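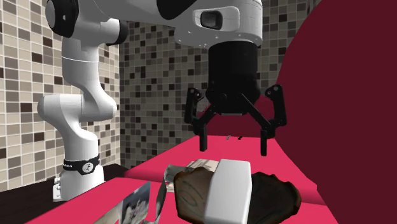
## Moving a small bakery to a new unit, a thread

**1/** We moved the bakery in December. Same town, other side of the river, into one of the old Nillen warehouses. A few people have asked how it went, so I'm writing it down while I still remember the dull parts.

**2/** The old shop was on Ngata Street and we had it for nine years. The lease came up, the rent was going up by 381 a month, and the back wall had been damp since the second winter. We didn't argue much about leaving.

**3/** Finding a place took longer than the move. Most units near us are either far too big or have no extraction. If you bake, ask about the flue before you ask about the rent. I looked round six places and four had no way of getting a duct to the roof without crossing someone else's floor.

**4/** Power was the next thing. Our deck oven needs three-phase. The agent said the unit had it. The unit had had it, at some point, and the supply had been capped off. Getting it live again cost us roughly 4000 and five weeks of waiting for a date.

**5/** Ngaio Waaka did the floor plan. She used to fit out cafe kitchens. Her first question was where the flour gets delivered, and I didn't have an answer. We ended up turning the whole layout round so the sacks come in next to the mixer. At Ngata Street we carried them through the shop.

**6/** The oven is a Pandetti, bought second-hand when we started. It weighs a bit over 900 kilos with the stone in. Take the stones out first and wrap each one separately. We wrapped two together and one has a chip on the corner. It still bakes fine, but I look at it every morning.

**7/** Things I'd forgotten we owned until we packed:
- a full set of brioche tins, never used
- the old till, plus its drawer, in different boxes
- eleven dough scrapers
- the sign from the market stall

**8/** We shut for 2 weeks. I'd told the cafes we supply that it would be one. Two of them went elsewhere for bread and one has stayed there, fair enough. If I did it again I'd say three and come back early.

**9/** The starter travelled in my car in a lidded bucket on the passenger side with the belt on. I kept a second lot in my sister's fridge in case. It was sluggish for about four days in the new place. The unit is colder than the old shop and I had to add an hour and a half to the bulk prove.

**10/** Council: tell them before you move, even if you think your registration carries over. Ours didn't. The form is short. The inspector came at 7 in the morning, looked at the hand basins, asked for the cleaning schedule and was gone by quarter to eight.

**11/** Change of address is its own job. Bank, insurance, card machine, flour mill, egg man, waste collection, water. The water company has written to the old shop three times since.

**12/** Trade is down a bit on weekday mornings, as we've lost the school run. Saturdays are better than before, mostly down to the parking. Rye sells more over here and I couldn't tell you why.

**13/** Next job is shelving. Somebody on here recommended Planimholm for racking that will take full flour sacks. If you've got theirs, how are the bottom shelves holding up? Replies open.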